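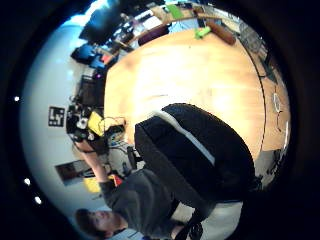 Tuva Tveit reckons I've got oat milk all wrong, and she left a comment under my last post at a time of night when most people are asleep to tell me so. Her position, as far as I can follow it, is that the barista version and the ordinary version from the same maker are the same drink wearing different hats, and that I am the sort of shopper hats were designed for.

I have been thinking about this for two weeks, which is longer than I spent choosing my car.

For anyone who missed the last post, it was about Dotar, the oat milk that turned up in our local supermarket in February and took over the shelf where the nice yoghurt used to be. I still miss the yoghurt. Dotar comes in a plain carton and a barista carton. The barista one costs more, has a darker colour on the front, and suggests in small lettering that you shake it "with intention". I have been shaking cartons my whole life with no intention whatsoever and they seem to have coped.

So I bought both and read the sides, standing in the kitchen like a man looking over a contract. The ingredients are not quite the same, as it happens. The barista carton has a bit more oil in it and something to stop it splitting in coffee. Tuva, I'm giving you half a point. A bit more oil is not much of a hat, but it is a hat.

Then I made coffee with each of them. The plain one went grainy on top, in the way that makes you tilt the mug toward the window and wonder if you're unwell. The barista one stayed smooth and had a good, slightly biscuity flavour. On cereal I couldn't pick them apart. In porridge I would argue that putting oat milk on oats is already a cry for help and the grade of oat milk hardly matters.

My bigger complaint is the new small carton. Shboul, who as far as I can tell make iced coffee and very little else, have put out a 200 ml one with a straw, made with oat milk and flavoured with cardamom. It's lovely. It is also gone in four swallows, and it sits in the fridge by the checkout, where my judgement is at its weakest. They sell it singly or in a pack of 6, and the pack works out dearer per carton than buying them loose. I checked this on my phone, then checked it again while a woman with a trolley waited for me to move. I put it to the bloke at the register and he said people like the handle.

I can't even be cross. It's a good handle.

Edvin Engström, who has forgotten more about groceries than I'll ever know, wrote back when I grumbled to him about it. He says a multipack that costs more is an old trick and works best on drinks, where shoppers assume the bulk price is the kind one and don't do the sum. He also says I should stop emailing him from supermarkets.

While I was in there I had a look at what Tunel are up to. They're the ones with the flavoured milks, the proper dairy kind, and for years they had chocolate, strawberry and a banana one that tasted like the inside of a pencil case. The banana has gone. In its place is "malted honey", and I went in ready to be rude about it. I've now bought it three times. It's very sweet, and the second half of the bottle is hard going, but the first half is a malted milkshake from a country fair and I won't hear a word against it. The strawberry remains the colour of a bath toy.

Somebody also asked whether I'd tried the cultured butter from Fustimholm. I have, once, as a guest, at a house where people warm their plates. It was salty and a bit sour and I ate a shameful amount of it on the heel of a loaf. I looked for it the next day and the shop had a shelf tag for it and no butter. The tag is still there. I visit it.

A small housekeeping note: the comments broke after the last post and swallowed a few of yours, including what looked like a long one on powdered milk. If that was you, please send it again. I have opinions on powdered milk as well and I'd like an excuse.

As for the shopping, I'm keeping the barista Dotar for coffee and going back to ordinary cow's milk for everything else. There's still most of a carton of the plain stuff open in the fridge door. I might put it in pancakes — Tuva says it makes them rubbery, but she said that about buttermilk too, and she was wrong then.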